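Equipment Planning Officer (bin picking and automation)
Cemcombe site, with some visits to our partners
Full time, fixed term with possibility to extend
Start: August or as soon after as possible

About the position

Prolus is looking for a person to plan, budget and buy the equipment for our robot picking cells. We are a small engineering group. Our work is to take mixed parts out of bins with a robot arm and put them where the next process needs them. Our customers are mostly repair workshops and returns centres, so the parts are seldom new and seldom the same shape twice.

Until now the purchasing was done by the engineers themselves, between other tasks. This worked while we had one cell. We are now preparing for 4 cells at Cemcombe and a further installation with our partner Mthembu, and it is no longer reasonable that a controls engineer spends the afternoon comparing delivery terms for cable glands. We need a colleague who has this as the main work and who likes it.

You will report to the head of the picking group and sit in the same room as the engineers. You will not need to program a robot. You will need to understand, after some months, what the people who program it are asking for, and when they are asking for too much.

What you will do

The largest part of the job is the equipment plan. This is a living document which says what each cell consists of, what it has cost, what must be replaced and when, and what we want to add. At present it exists as three spreadsheets which do not fully agree with each other. Your first task will be to make one out of them.

After this, the regular duties are:

Collecting requirements from the engineers and writing them as a specification which a supplier can answer.
Asking for quotations, comparing them, and preparing the recommendation for the group.
Keeping the budget for each cell, including the small items, which in our experience are the ones that are forgotten.
Planning of spare parts for arms, grippers, cables and sensors.
Following deliveries, checking them on arrival and returning what is wrong.
Arranging service contracts and calibration together with the suppliers.
Keeping the list of equipment on loan, both to us and from us.

A word about grippers. We use different gripper types for different parts, and the gripper is where we spend more than we plan. Fingers wear out, wires are pulled, a fitting is changed and then the old fixing plate does not match any more. The arm itself is a long investment and gives few surprises. When you make a budget for a cell, we would like you to look first at everything which is mounted after the last joint of the arm, and only then at the arm.
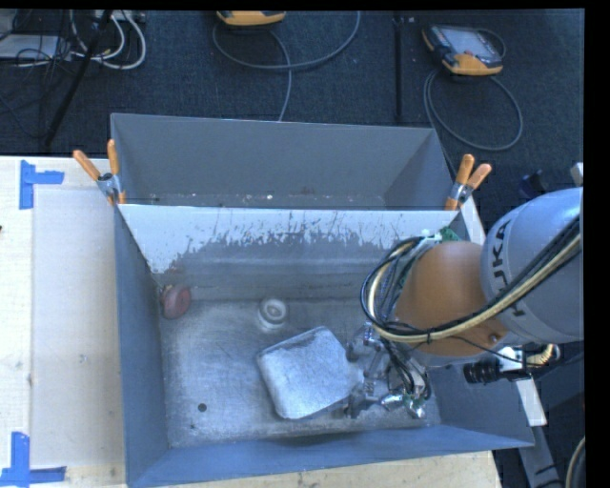

The same is true for cables. Each sensor or tool that is added at the wrist brings its own cable, and this cable must follow the arm in all positions. A good cable package costs money and an improvised one costs time. We have paid for both. In the coming budget period we want to compare ready-made dress packs with our own solution, and the person in this position will lead that comparison. It includes talking to the engineers about which movements the arm makes most often, and asking suppliers for real data on bending life.

Bins are a smaller cost but they also need planning. Metal bins reflect light and get scratched, and both things matter for a camera. They are also heavy to change. Plastic bins are cheap and easy to order but do not suit every part. We would like to decide on a standard size and finish for all cells, so that a test made in one cell can be repeated in another. At the moment this is not the case, and clamps and tape are still a normal part of our daily life. We do not consider this as shameful in development work, but a cell that is delivered to a customer must have proper fixtures, and these must be in the price from the beginning.

How we buy

You should know how decisions are made here before you apply. Each request below 1000 pounds can be approved by you alone, as long as it is inside the cell budget. Above this you prepare a one-page note with at least 3 quotations, or a clear explanation why there are fewer. The group discusses the note in its weekly meeting and usually decides at once.

We do not always take the cheapest offer. We have learned that delivery time, availability of spare parts and a person who answers the telephone have a value - and we want this value to be written down in the note, so that it can be discussed openly. If you think that an engineer has chosen a product only from habit, we expect that you say it.

The planning tool for the project is called Cirinow. It was developed in-house and is not beautiful, but it keeps orders, serial numbers and service dates together. You will receive training in it during the first weeks. Suggestions to improve it are welcome, and there is a developer with time set aside for this.

What we ask from you

Experience in technical purchasing, equipment planning or a similar role. This may be from a factory, a laboratory, a hospital, a theatre workshop or another place where equipment is used hard.
Good skill with spreadsheets, and patience with those made by other people.
Ability to read a technical drawing and a data sheet. If you have not done it for some time, we can refresh it together.
Clear written English. Many of us, including the author of this text, did not grow up with the language, so simple and correct is better than elegant.
Willingness to travel to the partner site for short periods, normally not more than a few days.

It is an advantage if you have worked with industrial robots before, or if you know the rules for machine safety and CE or UKCA marking. It is also an advantage if you have experience with leasing, as we are considering it for part of the new equipment. None of these is a condition.

A degree is not required. Please do not leave out practical training or apprenticeships from your application, we read them with interest.

What we offer

A contract of 35 hours each week with flexible start in the morning. Most people arrive between 8 and 10.
Work from home on up to two days, when no delivery is expected.
25 days of holiday plus public holidays.
A pension contribution and a yearly amount for courses that you choose yourself.
A workplace on the ground floor with step-free access. The workshop can be loud for short times, and ear protection is provided.

The salary depends on experience and will be told to every candidate before the first interview. We think it is not polite to keep it secret until the end.

The group has around 20 people, of which most are in mechanical design, software and testing. Lunch is often taken together, but there is no duty to join.

How to apply

Please send a CV and a letter of not more than one page. In the letter, describe one piece of equipment that you have bought or planned, what you got right in the budget, and what you did not foresee. We find this more useful than a general letter of motivation. The equipment does not need to have anything to do with robots. You may leave out prices if they are confidential.

Please do not include a photograph, your age or your family situation.

Applications are sent through the form on the Prolus careers page, with the title of the position in the subject field. Both documents should be in PDF format. You will receive a confirmation by e-mail, and if it does not come, please write to us again.

The selection has two steps. The first is a conversation by video of half an hour. The second is a visit in Cemcombe, where you see a cell in operation, meet the engineers and work through a small planning exercise. For the exercise you receive a list of wishes for a new cell and a budget which is too small for it, and you tell us what you would buy first and what can wait. There is no single correct answer. Travel costs to the visit are paid by us.

If you need an adjustment for the interview or for the exercise, please mention it in the form - it will be seen only by the person who organises the visits. Questions about the position can be sent through the same form before you apply, and they have no influence on the selection.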